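Questions I Keep Getting About My Trekking Trips

I'm Kwaku Tsikata and I walk up big hills slowly. People write to me after reading the trip reports, so I've put my answers in one place. Last updated September 28, 2024.

Do I need to be a runner to do a long trek?

No! I can't stand running. I did Brotum with a bad knee and a lot of snack breaks (mostly peanut butter on crackers), and plenty of people older than me went past looking perfectly happy. What you want is to be used to walking on tired legs, so do long walks two days in a row and see how the second one feels.
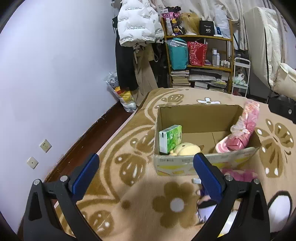
How much did you carry?

Too much the first time. I had three fleeces and a hardback book. These days my pack is pretty light and I rent poles in town, which costs less than the airline wants for bringing mine.

Which route would you pick for a first trip?

Drekari, easily. The huts are close together and the climb out of the valley is only 400 meters on day one. Halvorsen is prettier, but the last hut there is a long way from the one before it and I got in after dark, grumpy and out of water.

When should I go?

I like April. You'll get some mud and maybe old snow in the gullies, but the huts are half empty and you can usually get a bottom bunk. Book the Miveo hut early anyway, it's tiny. 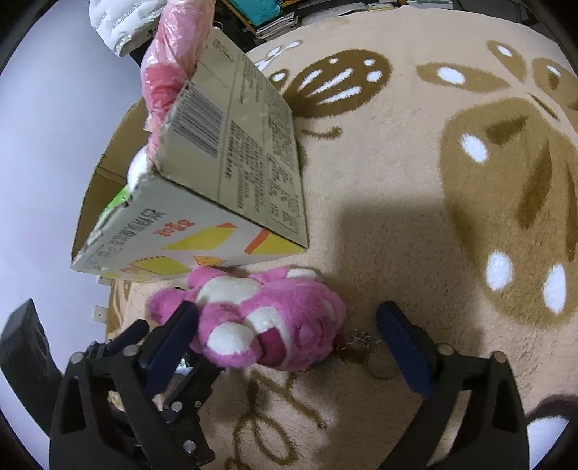

Pink and white plush toy on its side on the rug.

Did the altitude bother you?

A little. The highest I've slept is about 1217 meters, so I'm the wrong guy to ask about real altitude! I had a headache that night, but I'd also had two beers and hardly any water. If you're headed for something seriously high, talk to your doctor and plan extra days.

Can I come with you sometime?

Maybe! I like small groups and I snore. Send me a note with the kind of walking you've been doing and which weeks you have free.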